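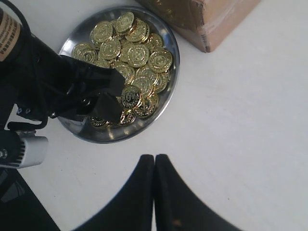
Why did the Trorkell arm stop dead at cycle 380 and refuse to home?
The jaw current limit was set to 60, the controller read it as 600, and the overload latch tripped on the first hard squeeze.

November, 4:10 pm. The extra zero came in with the Clillemel config I pasted over at lunch, feeling efficient. Latch did its job. I did not do mine.

Fault code 989, which the manual lists as "see supplier." Supplier is Jindport. Jindport says see manual.

Gold coins are a lousy thing to grip anyway - shiny, thin, always lying on top of each other. Depth readings on the pile still jumpy.

Done: limit back to 60, latch reset by hand with power off, e-stop tested on both arms. Wijesinghe script now rejects anything over 60.

To do: check left jaw for play. Do not run overnight until then - this means me.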